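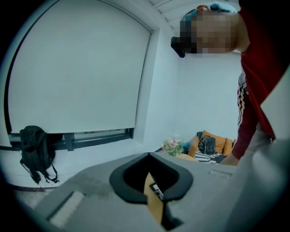
According to Biljana Atanasov, the hardest part of the Liststead course has been consistency between operators, and the mechanical work has gone more smoothly than she planned for. Two students given the same task will close the gripper at different heights and different speeds, she said, and a policy trained on both sets of recordings tends to hesitate at the point where they disagree.

The course, Hand-Held Manipulation, began in April and is in its second block. Students work in teams of 3, each with a hand-held gripper that carries its own camera. A demonstration is recorded by picking up the gripper and doing the task directly, with no robot arm present. The recordings are later used to train a controller for the arm in the Liststead lab.

Each team is assigned 6 tasks. The set for this block covers opening a drawer, placing a cup on a saucer, folding a cloth once, moving a pen from a table to a holder, turning a knob a quarter turn and closing a zippered pouch. Teams may choose the order. The cloth task has the highest rejection rate so far, mostly from recordings in which the cloth leaves the camera's view before the fold is complete.

The target for the block is 3,000 accepted demonstrations across all teams. A recording is accepted if the camera track is continuous, the gripper opening is logged from start to finish and the object ends in the marked area. Recordings that fail on tracking alone are kept in a separate folder and may be resubmitted after reprocessing. Those that fail on the gripper log are discarded.

Sessions are held in furnished rooms as well as at lab benches. The course notes call for changes in lighting, surface height and background between sessions, and no team may record more than 104 demonstrations of one task in the same room. Blank walls and plain surfaces are permitted but give the tracking software fewer points to follow, and students are told to start each recording facing a part of the room with visible detail.

Calibration is repeated at the start of every session and after any drop. The students wrote their own checking script, named Duris, which compares the logged opening with a set of gauge blocks and reports the error for each width.

The block ends with a trial against the team from Wungate, which is using the same task list. Both groups will run their trained controllers on the Liststead arm, with ten attempts per task and no retries. The Radulović workshop is supplying replacement finger pads for both sides. Results will be posted on the course page with the full task logs.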